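Section 4: Recording your pick examples

By now your arm is calibrated and the Sadari recorder is talking to it. I'm going to walk you through a recording session the way I do it on my own bench, so feel free to change the parts that don't suit you.

What you need
- a sheet-metal bin
- a handful of bar-shaped blocks in two colors
- a spring clamp
- a free afternoon (yes, really)

Step 1. Fix the bin in place
Clamp the bin by its rim and give it a good shove. If it slides, clamp it again! I once lost 240 picks to a bin that crept across the table while I was busy watching the gripper.

Step 2. Scatter the blocks
Drop them in and leave them however they land. You want some flat in the open, some right up against a wall and a few at odd angles — the model learns very little from tidy rows. Change the layout every 10 picks.

Step 3. Guide the arm down
Start the episode with the left pedal, then bring the wrist over the bin and lower the fingers onto the block you've chosen. Go slower than feels natural. I like to begin with a block near the middle of the floor, where there's plenty of room on every side, and save the ones by the walls for when my hands have warmed up.
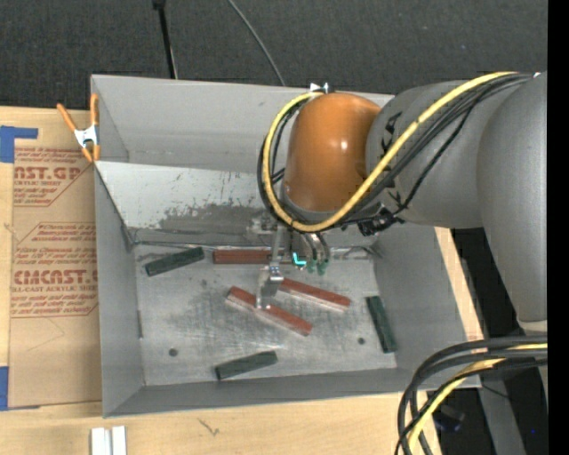
Step 4. Close, lift, label
Close the gripper, lift straight up and hold for 2 seconds. Press G for a good pick or M for a miss. Please keep the misses! Uleck trains on both, and a set with only good picks gave me a very overconfident arm.

CAUTION: Watch your cables whenever you turn the wrist. A loop that snags on the rim can pull a connector loose. Stop the arm before you reach in to free anything.

Step 5. Save and repeat
Sadari writes each episode when you press the right pedal. Wait for the beep before touching the blocks again. My first usable model took 1,000 episodes, spread over most of July.

Note: If the episode counter stops going up, your disk is probably full. See Section 6 for moving old sessions off the machine.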